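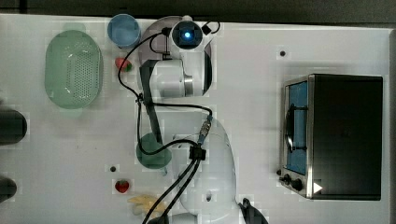 4. Cords, slack and the table edge

4.1 What counts as tidy

Our first attempt at coding the tables treated tidiness as a property of objects. Cups, paper and tools were either put away or they were not, and two coders could usually agree on which. Cords broke the scheme within a morning. A cord in use can't be put away, and a cord that has been put away will be wanted again before lunch. We therefore gave cords a coding sheet of their own, which Kudo drew up and which both coders came to dislike.

The sheet records where a cord leaves the thing it serves, where it is next held down, and what happens in between. We call the part in between slack. Slack is a generous word for it. At Oltwood, where the shared tables are long and the outlets are all on one wall, slack was mostly a matter of distance, and people dealt with it by winding the extra length into a bundle and setting the bundle behind something taller. At Hosasthorpe the outlets are in the floor, the bundles had nowhere to hide, and the tables looked worse while working better.

In all we coded 284 cords. Extension cords with nothing plugged into them were kept in the count after some argument, on the grounds that somebody had to step over them.

4.2 Held and loose runs

We separate held runs from loose ones. A held run passes through a tie, a clip or a clamp at both ends, so that its shape is at least partly somebody's decision. A loose run has an end that is merely lying there. Most descriptions of good practice assume that adding ties turns loose runs into held ones, and so makes a table neater. Our coders found this only half true. A tie fixes a point, and the cord between two fixed points is free to do as it likes.

Figure 2 shows how far a held run can wander. The long black cable leaves its connector, swings out to the left in a wide curve, and comes back to a small tie. From there one run crosses to the right, while another drops, loops over a green round object and climbs to a square clamp. Two lengths then leave the clamp side by side for the near side of the white tabletop. Under our rules the stretch between connector and tie is held, and so scores well. Both coders gave it full marks for holding, and one wrote "but look at it" in the margin.

That margin note led to a second measure, spread, meaning the widest distance between a run and the straight line joining its two fixed points. Spread can be high for perfectly good reasons. Anything that has to be lifted, turned or pulled forward needs length to spare, and a cord trimmed to look nice at rest will complain at the first tug. We don't treat high spread as a fault in what follows. We do treat it as table space, because people put their coffee elsewhere.

4.3 The Fuvero ties

In September every table at Oltwood received a packet of Fuvero hook-and-loop ties. We had ordered 500 and expected to run short. By the last Monday of the study most were still in their packets, and several of those that had been opened were holding other ties together. Workneh's notes from the Minami room record one being used, with evident satisfaction, to keep a window blind up.

Where the ties were put on cords, held runs went up and spread barely moved. Users bound what was already close together - two cords going the same way, the middle of an old bundle - and left the wide curves alone. Asked why, 11 users gave some version of the same answer: they might need the length. We did not see many of them need it, although our visits were short and the cords were patient.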